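The Sunday Fold

September, by the features desk

The paper came in a packet of 60, all of it orange, from a discount shop in Preratbridge that had run out of every other colour. I had gone in for light globes. I came home with a hobby.

Paper folding has been enjoying one of its periodic revivals, and the people reviving it talk about calm a great deal. I can report that I have never been less calm than on my third go at a paper boat. The instructions were a reprint from a firm called Gimico, whose house style is to show you step four, show you step six, and wish you well.

What the books agree on is the start. You put a sheet on a hard surface, you look at it, and you decide which edge is going to meet which. It sounds like nothing. It is also the last moment at which the paper is entirely on your side, and I have learned to drag it out with a cup of tea.

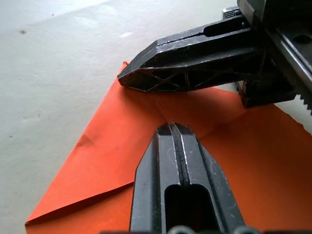 The first crease

Everything after this depends on one line. Get the first fold square and the rest will forgive you a little. Get it wrong by 2 millimetres and the error travels, gathering friends, until you are holding a hat that leans like a pub at closing time.

The standard advice is to match the corners, hold them, and press from the middle outwards. Purists use a fingernail. I was once shown a bone folder in a stationer's in Guimarães, a handsome thing that cost more than my lunch and my dinner, and I put it back and bought a pencil. The back of a teaspoon does the same job and can be returned to the drawer.

Then there is the flap problem. Ordinary coloured paper has opinions. You press a fold flat, take your hand away, and up it comes again, a polite centimetre or so, like someone at a meeting with one more question. Heavier stock is worse. The woman behind the counter at the art supplier in Potton recommends going over each crease 3 times and then leaving a dictionary on it overnight, advice that has done more for my dictionary than for my boats.

A rectangle is where most of us stall.

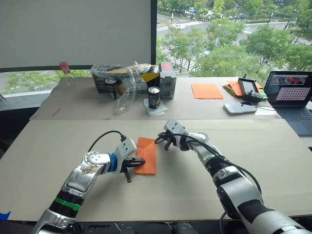 It ought to be the easy part, a sheet doubled over and perhaps doubled again, and yet the creases never land where the last lot did. By the second attempt the sheet has a little road map of abandoned plans across it, and you may as well start on a fresh one. I allow myself 5 sheets a sitting. After that I am only making confetti slowly.

As for the boat, it floated in the kitchen sink for the length of one radio ad. I have moved on to envelopes, where the standards are lower and the post office doesn't seem to mind a lean.

Letters to the features desk are welcome, folded or flat. All text copyright of the magazine. Back to top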